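Ticket 351: Handgreifer Sustano verliert Fingerposition, Arm schließt beim Abspielen ungebremst
Status: in Beobachtung
Gemeldet von: Eliseo Villaseñor
Komponenten: Sustano (Handgreifer), Ekby (Aufzeichnungsbox), Armsteuerung
Priorität: hoch (wegen der Sache mit dem Arm, siehe unten)

Hallo zusammen,

ich schreib das jetzt mal ausführlich auf, auch wenn ich Teile davon am Telefon schon erzählt habe. Da waren aber nicht alle dabei, und ich hab inzwischen ein paar Dinge gemessen, die am Montag noch geraten waren.

Also, Symptom eins: Der Handgreifer liefert mitten in der Aufnahme keine Fingerposition mehr. Das Kamerabild läuft weiter, sauber, ohne Ruckler, die Zeitstempel sind auch in Ordnung. Nur der Wert für die Öffnungsweite friert ein, meistens für ein, zwei Sekunden, und springt dann auf null. Null heißt bei uns blöderweise »ganz zu«. Danach kommt der Wert manchmal wieder und manchmal muss man die Ekby aus- und wieder einschalten.

Symptom zwei, und deshalb die hohe Priorität: Wir haben so eine Aufnahme im Labor auf dem Arm abgespielt. Ohne Filter, mein Fehler, ich hatte den alten Abspielmodus noch drin. Der Arm fährt brav über den Tisch, nimmt den Schaumstoffwürfel, und dann kommt der Sprung auf null und die Finger knallen mit voller Kraft zusammen. Der Würfel hat jetzt eine Taille. Es stand niemand im Arbeitsbereich, die Tür war zu, alles gut. Aber der Not-Halt hat erst gegriffen, als ich draufgehauen habe, von selbst kam da gar nichts! Die Kraftbegrenzung war in dem Modus schlicht nicht aktiv. Das gehört eigentlich in ein eigenes Ticket, ich lasse es trotzdem erst mal hier, damit der Zusammenhang nicht verloren geht.

Was wir haben:
- Sustano-Handgreifer, zweites Gerät, das mit dem nachgelöteten Stecker
- Ekby mit der Firmware, die seit Januar drauf ist
- Positionsabtastung mit 100 Hz
- Kamera am Greifer, Fischauge, Standardeinstellungen

Was ich zuerst dachte: Funk. In der Halle vom Truruvano-Projekt ist ja immer was los, Leute laufen durch, jeder hat zwei Geräte in der Tasche, und im Labor hatten wir den Fehler vorher nie gesehen. Klang logisch, war aber Quatsch, die Position geht bei diesem Gerät übers Kabel und hat mit Funk nichts zu tun. Hab ich erst gemerkt, nachdem ich einen halben Vormittag Kanäle umgestellt hatte. Na ja.

Dann dachte ich an die Ekby selbst (Puffer voll, Karte zu langsam, irgendwas in der Richtung). Karte getauscht, gleiches Bild. Log auf ausführlich gestellt, und da wurde es endlich interessant: Die Box meldet keinen Pufferfehler, sie meldet »Teilnehmer antwortet nicht«. Sie fragt also ordentlich ab und bekommt vom Greifer nichts zurück. In der längsten Aufnahme fehlen so mehr als 2960 Positionswerte, während kein einziges Kamerabild fehlt. Kamera und Position haben getrennte Leitungen, das passt also.

Ich bin dann die Aufnahmen aus der Halle im Schnelldurchlauf durchgegangen und habe neben das Video die Positionskurve gelegt. Ziemlich mühsam, die Fischaugenbilder sind ja nichts für Leute, die leicht seekrank werden. Aber man bekommt ein gutes Gefühl dafür, wie eng es da teilweise zugeht und wie die Leitungen liegen, wenn der Greifer gerade nicht vor einem Tisch steht.
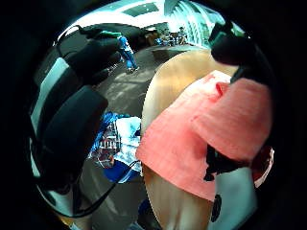 Kamerabild vom Handgreifer aus der Halle. Ein dünnes schwarzes Kabel läuft unten schräg nach links zum schwarzen Polsterstrang, ein zweites macht oben links eine Schlaufe.

Aus einem Einzelbild kann man natürlich nicht ablesen, ob eine Leitung auf Zug ist. Mich hat das Bild aber auf die Idee gebracht, endlich mal am Kabel zu wackeln statt an der Software. Hätte ich auch früher drauf kommen können, ich weiß.

Wackeltest, gestern im Labor: Greifer in den Schraubstock (weiche Backen, keine Sorge), Finger halb offen, Ekby auf Aufnahme, Positionskurve live auf dem Bildschirm. Dann das Kabel langsam durch die Hand gezogen und alle paar Zentimeter gebogen. Am langen Stück passiert gar nichts. Am Stecker der Ekby auch nichts. Direkt hinter der Tülle am Greifer: Kurve weg. Loslassen, Kurve wieder da. Biegen, weg! Das geht so zuverlässig, dass ich es dem Kollegen am Telefon auf Kommando vorgeführt habe, er hat »jetzt« gesagt und ich hab gebogen.

Danach die Tülle abgezogen und mit der Lupe reingeschaut. Die Datenader ist am Lötpunkt angebrochen, es halten noch ein paar Litzen. Die Zugentlastung sitzt zu weit hinten, die Ader bekommt also die ganze Bewegung ab, wenn man den Greifer um die Hochachse dreht. Genau das macht man beim Gehen durch die Halle ständig, im Labor am festen Tisch fast nie. Damit ist für mich auch erklärt, wieso wir den Fehler hier nie hatten.

Was ich gemacht habe:
- Kabel um acht Zentimeter gekürzt und neu angelötet
- Schrumpfschlauch mit Kleber drüber, diesmal bis in die Tülle rein
- Zugentlastung nach vorn gesetzt, mit Kabelbinder gesichert (provisorisch, sieht auch so aus)
- Wackeltest wiederholt, kein Aussetzer
- eine lange Aufnahme im Flur gelaufen, mit viel Drehen, ebenfalls kein Aussetzer

Das erste Gerät habe ich gleich mit aufgemacht. Da sitzt die Zugentlastung richtig, und gelötet ist es auch schöner. Ich vermute, der Fehler kam beim Nachlöten vom Stecker rein, und ja, das war ich.

Bleibt die Software-Seite, und die ärgert mich mehr als die Ader. Ein Kabel geht irgendwann kaputt, geschenkt. Dass ein Ausfall als »Finger zu« in der Datei landet, ist aber gefährlich. Ich hab deshalb bei Okafor nachgefragt, von denen haben wir die Firmware für die Ekby. Antwort kam flott und war freundlich: Die Box hält den letzten Wert kurz fest und schreibt dann null, wenn nichts Neues kommt, das sei so vorgesehen. Man kann aber ein Gültigkeitsfeld mitschreiben lassen, das ist ab Werk ausgeschaltet. Ich hab es eingeschaltet. Die Dateien werden ein bisschen größer, das ist mir komplett egal.

Beim Abspielen gilt ab sofort, und das bitte wirklich lesen:
Der alte Abspielmodus ist gesperrt. Ich hab ihn aus dem Menü genommen, über die Kommandozeile kommt man noch ran, bitte lasst es. Aufnahmen ohne Gültigkeitsfeld gehen nicht mehr auf den Arm, auch nicht »nur mal kurz«. Kraftbegrenzung vor jedem Lauf prüfen, sie steht oben rechts in der Statuszeile und muss grün sein. Hand am Not-Halt bleibt wie gehabt.

Offene Punkte:

1. Die alten Aufnahmen aus der Halle. Ich hab ein kleines Skript, das nach eingefrorenen Werten mit anschließendem Sprung sucht. Es findet die groben Fälle. Bei kurzen Aussetzern, wo der Wert vor der Null zurückkommt, bin ich mir nicht sicher, weil ruhig gehaltene Finger fast genauso aussehen. Wenn jemand eine bessere Idee hat, her damit!

2. Armsteuerung soll bei einem Sprung in der Öffnungsweite von selbst anhalten. Schwelle müssen wir noch festlegen, zu knapp und sie löst bei jedem schnellen Griff aus.

3. Ordentliche Zugentlastung drucken. Entwurf liegt im üblichen Ordner, die Bohrung passt noch nicht.

4. Eigenes Ticket für die fehlende Kraftbegrenzung im alten Modus. Mach ich heute noch.

Nachtrag, 16:40 Uhr: War noch mal mit dem reparierten Gerät in der Halle, eine komplette Runde mit allen Drehungen, die mir eingefallen sind. Gültigkeitsfeld durchgehend auf eins, keine Lücke in der Kurve. Ticket bleibt trotzdem offen, bis die gedruckte Zugentlastung drauf ist. Der Kabelbinder drückt übrigens am Daumen, wer das Gerät als Nächstes nimmt, bitte das Ende abkleben.

Gruß
Eliseo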